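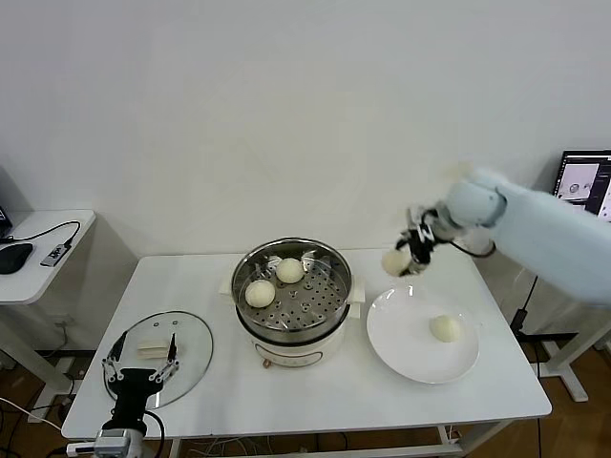

# Visit to the Jeltik lab, November

Gunārs Grīnberga and I went to see how Jeltik writes and follows its rules for robots working around food. We run the kitchens at Dovevik and may be asked to host a trial next year, so we wanted to know what we would be signing up for. Our host was Radwa Zerouali, who runs the food handling work. Wayne Dhillon looks after safety for the building and sat in for most of the morning.

We arrived at 9 and spent the first hour on paper. The lab has a written procedure for every task. The one for steamed buns runs to 26 pages, and Zerouali admitted that new staff don't read all of it. What they do read is the front sheet, which has eight checks on it and has to be signed before the arms are powered. A second signature is needed if anything on the table has been swapped since the last session, even a plate.

## What we watched

The bun task uses two arms at one table. One works on the side with the glass lid, and the other moves buns between the electric steamer and a plate. The layout is part of the procedure: lid on the left, steamer in the middle, plate on the right. Eylül Demirtaş ran the session and set everything out before she signed the sheet.

The rules that apply while the arms are on:

- One named operator per session. Others can watch but can't give instructions.
- Everyone stays behind a line taped 950 millimeters from the table edge. The operator may cross it only after stopping both arms.
- No one reaches in to save a falling bun. It goes on the tray for waste when the session is over.
- The steamer is never switched on with the arms powered. Heating is done first, with the arms parked, and the unit is unplugged before the lid comes off.
- The lid has its own place on the table and may not be set on the floor or on the side desk.

The fourth rule was added last spring. The earlier version allowed a low heat setting during runs. Dhillon asked for it to be removed after he watched a practice session in which a cable sagged toward the pot. There was no contact and no damage, but he logged it anyway. He told us the log is the part of the system he would keep if he had to give up the rest.

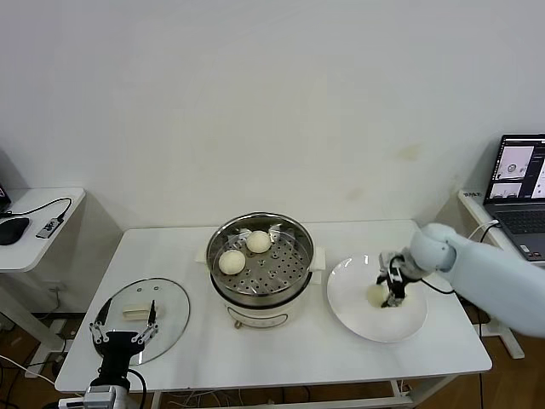

*The bun task during our visit, with the right arm working at the plate.*

Grip force gets its own section in the procedure. The limit for buns was set by the lab after a set of trials, and it is well below the limit for hard items. Zerouali's team records a bun as damaged if the skin is torn or if a dent is still there after a minute. Speed near the plate is also held down. Gunārs asked whether the operator can raise it, and the answer was no. A change has to go through Dhillon, and the old value is kept on record next to the new one.

## Food or test material

This took up more time than anything else. Jeltik treats all buns used in sessions as test material. They are bought as food, but once they enter the room they are marked as test stock and thrown out at the end of the day. Staff are not allowed to eat them. Our own kitchen rules have no such category, and we would need one before hosting anything.

Zerouali was clear that the grippers in use are not approved for food contact at Jeltik. They have exposed screws and joints that are hard to clean properly. A closed version from a supplier called Gruvetti is on order for the Kennedy project, which is the one that would come to us. Manon Gosselin, who handles purchasing there, expects delivery in the first quarter. Until then nothing handled by these arms can be served.
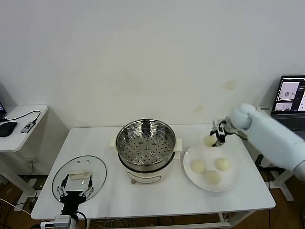 *Three buns on the plate and another in the gripper.*

## Points we raised

We were invited to comment and gave them the following:

1. The cables on the floor under the table should be tied up or covered. The operator doesn't walk there during a session, but anyone cleaning would have to work around them.
2. The wall behind the table has stains. That may be acceptable in a lab. In our kitchens it would have to be a washable surface and it would have to be washed.
3. The open laptop sits close to the right arm. We would want it outside the arm's reach, or the reach limited in software with a written record of the setting.
4. The front sheet doesn't ask the operator to check the grippers for crumbs or residue from an earlier session. Demirtaş said she does this anyway. It should be on the sheet.

Dhillon accepted the first and fourth points on the spot. The third is already on his list. On the second he said that a different room would be used for anything closer to real service.

## Training

An operator at Jeltik needs 80 hours at the table, supervised, before running a session alone. Part of that is spent stopping the arms in awkward positions and getting them back to park safely. Demirtaş thought this was the most useful part – in her first weeks she had tended to let a bad grasp play out to see what would happen. The rule now is to stop at the first sign of trouble and write it down.

## Next steps

Zerouali will send us the front sheet, the cleaning record form and a blank copy of the log. Gunārs will compare them with our kitchen hygiene plan and draft a page on test material. I have asked Gosselin for the cleaning instructions for the closed grippers as soon as she has them. No date for the trial has been agreed, and I would not suggest one before the grippers are delivered and inspected.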